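Sorting by Giving Up: A Retry Rule for Picking from Clutter
Final report, robot manipulation project
Supervisor: Toshio Miyazaki

1. What we set out to do

The proposal we handed in promised a general method for emptying a full bin of mixed objects into sorted boxes. This report describes a rule for deciding when to stop trying. We think it is the better project, and in any case it is the one we have results for.

The starting point was the Huamán picker, the grasp planner left behind by last year's group at Fustodstead. It scores every possible grasp in view, takes the best one, and goes for it. If the grasp fails, it scores everything again. Since a failed grasp usually leaves the pile looking almost the same, it then picks almost the same grasp. Our record for consecutive attempts at one cloth was 15, at which point somebody went to lunch.

2. Setup

The arm works over a felt-covered table with a container of toys within reach and three boxes to sort into. Each box has a round hole in the top. The holes are generous for a ball and a good deal less generous for a towel, a fact that shaped our November more than any paper we read.

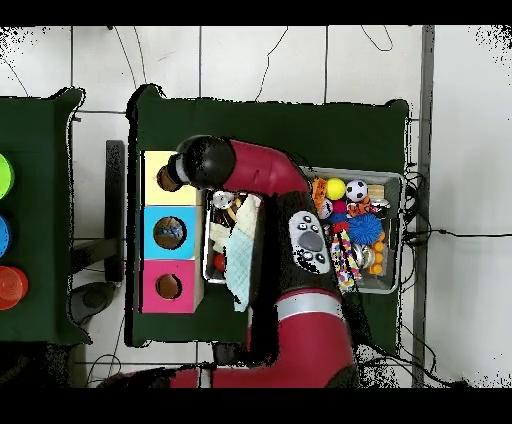
Figure 1. Arm over the sorting boxes, seen from overhead, with the toy bin at right.

All of the planning code runs in Ziltov, our own wrapper around the Huamán picker. Jorkisex is the logging tool. The name was a typo in the first commit and by the time we noticed, it was in every file path.

3. The rule

Each failed grasp puts a penalty on the spot where it happened. The penalty spreads a little to the neighboring area and fades as other grasps are tried. Nothing is ever banned outright. A spot that failed twice can come back later, when the objects on top of it have been taken away and it deserves a second look.

We also tried a version that penalized the object instead of the spot. This needs the system to know where one object ends and the next begins. In a pile with crumpled cloth, tiger plush and spiky balls all leaning on each other, it did not know this, and neither did we after looking at the masks. 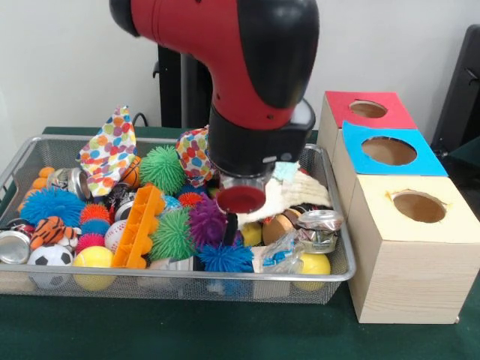
The spot version has one setting that matters, the fade rate. Too slow, and the arm wanders to the corners of the basket to avoid the middle, like a guest avoiding a conversation. Too fast, and we are back to the original picker with extra steps. We chose the value by hand on a small set of trial runs and then left it alone, which took more discipline than it sounds.

4. Results

We logged 1,379 grasp attempts over 235 runs, split between the original picker and ours. The penalty rule cut long streaks of repeated failure sharply, and it reached the end of a run with fewer objects left in the basket. It did not make any single grasp more likely to work. A bad grasp on a slick plastic bag is still a bad grasp, and all we have done is persuade the arm to go and be wrong somewhere else. That turns out to be worth a lot when there is plenty else to pick.

The gain shrinks as the basket empties. With only a few objects left there is nowhere else to go, and the penalties fade before they can help.
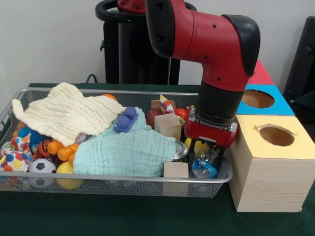

Cloth was the other weak point. A large cloth spread over the pile covers many spots, so the rule has to learn the same lesson in several places before it moves off. Hard objects under the cloth get blamed too. One of us wanted a separate penalty for fabric and started writing it. The code is in the repository under "later."

5. What we would change

The penalty map is tied to the basket, so if the basket gets nudged, every penalty lands on the wrong toys. We fixed this by not nudging the basket. A proper fix would track the rim and shift the map with it, and Miyazaki has pointed out, more than once, that this is an afternoon's work.

We would also log the reason for each failure. Jorkisex currently records "fail" for a slip, a miss and a planner timeout alike, so the last 100 attempts had to be sorted by watching the video. Next year's group is welcome to the video.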